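Collecting demos for a book shelving task: vary everything from the start, or keep it fixed first?
Posted in Robot Learning / Data Collection
Asked by Kgomotso Fourie, November 18, 2025

Hello all. I am preparing a set of teleoperated demonstrations with two arms on one table, and I would like advice before I spend the operators' time in the wrong way.

The task is simple to say. Books lie flat on the table, and the arms must take them one after another and stand them upright on the low shelf of a small bookcase. Our policy takes the wrist cameras of both arms plus one fixed camera, and it is trained by plain behavior cloning. We have budget for 700 episodes, to be finished before the middle of December. The internal name of the project is Savadeck, if somebody wonders about the name in my older posts.

We made a short pilot with one operator. The policy from the pilot goes to the book quite well, but then it presses on the cover and does not get under the edge. When it does get a grip, it often brings the book to the shelf at a bad angle and pushes it against the side panel.

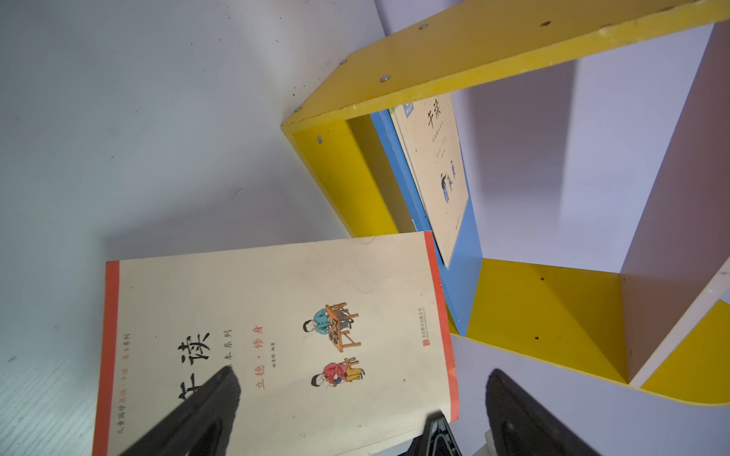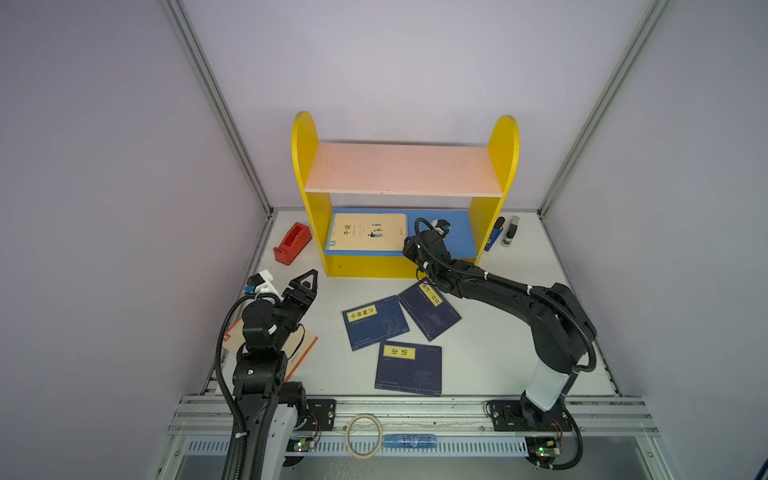 My plan was to give each episode a new random layout: books rotated, shelf moved a little, other desk objects placed in different spots. My colleague Thulani says this is too much variation for 700 episodes and that we should fix the shelf and change only the books. We discussed it for a long time and we did not agree.

So I would like to ask:

Should the position of the shelf change from the beginning, or only in a second phase?

Do thin paperbacks and hardcovers belong in the same dataset, or are they two tasks in practice? A paperback bends when you lift it by the edge, and a hardcover slides away from the finger.

And what should we do with episodes where the operator failed the first grasp and then corrected it? At present we delete them.

Thank you for reading. I can give more details on the setup if necessary.

Vusumuzi Motaung
Accepted by the asker

I have collected data for a very similar task at Pudstead, with magazines in place of books, so I will answer your points in a different order from how you wrote them.

Please stop deleting the corrected episodes. Your pilot policy presses on the cover and stays there. It has probably never seen an example of a person being in that state and leaving it. If the operator misses, opens the fingers, moves back and tries again, this is the example you are missing. Delete the episode only if the operator was confused or stopped for a long time in the middle. We also trimmed long pauses, because our policy learned to pause.

About the grasp, write down one strategy and make every operator use it. This was our largest mistake. One person slid the magazine to the table edge, another pinched the corner, a third pushed it against an object until it lifted. All three worked by teleoperation, and the policy learned an average of them, and the average did not work. With two arms you have even more ways to do it, so also decide which arm holds and which one lifts, and when they pass the book between them, if they do.

Paperbacks and hardcovers can be in the same dataset if the strategy is the same for both. Try this by hand on the teleop first. If your operators naturally do something different with the hardcover, then you have two skills, and each one needs enough episodes. I would not divide them equally. Give more to the one that fails more.

For the shelf, I am between you and Thulani. Do not fix it completely. A policy trained with a fixed shelf can learn to go to a place in space without looking, and later you will not be happy to learn this. But full random is expensive. We used 14 marked positions on the table, with a small change of angle at each one, and the operator took the next position from a printed list. The list is important. When people choose "random" places themselves, they put the object in the same comfortable area every time.

Change the desk objects freely. It costs nothing.

Katsuhiko Sakamoto

Agree with most of the above. I add one thing: train early. Do not wait for all 700. Stop at 15 percent, train, run it on the robot, and look at where it fails. Then collect in those places. In my experience the insertion at the shelf needs more data than the picking, and you can record short episodes which start with the book already in the gripper.

Check also your wrist view while the gripper is inside the shelf. If it is much darker there than on the table, fix the exposure. With auto exposure our images changed brightness just when the policy needed them.

Sibusiso Msimang

just use more data, 700 is nothing for two arms. or buy a suction tool

Kgomotso Fourie

Thank you Vusumuzi and Katsuhiko. I restored the deleted episodes from the backup - most of them look useful now that I watch them again with this in mind. We will go with marked positions and a printed list, and Thulani has accepted this. Sibusiso, suction was considered, but the fingers are fixed for this project.

One remaining point: for the short episodes that start at the shelf, did you give them the same language instruction as the full ones, or a separate one?

Katsuhiko Sakamoto

The same. I tried separate ones for 3 training runs and saw no difference that I would trust.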